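About Clindstead

Clindstead collects, sorts and bales used plastic bags and film.

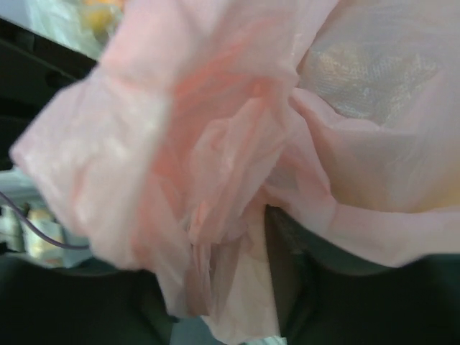
We started in March with one baler and a rented unit on the Griffiths estate. Today we take in bags from 30 drop-off points, mostly grocery stores and schools, and sort them at our own building. It has 2,120 square feet of floor, most of it taken up by sorting tables.

What we accept
Thin carrier bags, produce bags, bread bags and dry cleaning film. Color does not matter. Pink, white and clear bags all go in the same bin at the drop-off point, and we separate them here. Please empty each bag and shake out crumbs and receipts. Bags with a knot in them are fine, but they take us longer.

What we can't take
Chip bags, foil-lined pouches, bubble mailers and anything that held meat.

Where it goes
Clear film is baled and sold to Relis. Colored film goes to Lalar, where it is made into pellets. Bags that are still in good shape are flattened and handed out at our front counter. We gave out 3,931 of them last year.

Who we are
Silvan Berchtold runs the sorting floor and answers most of the email. To ask for a drop-off bin, write to him with your address and the opening hours of your site.

Page updated 2021-08-04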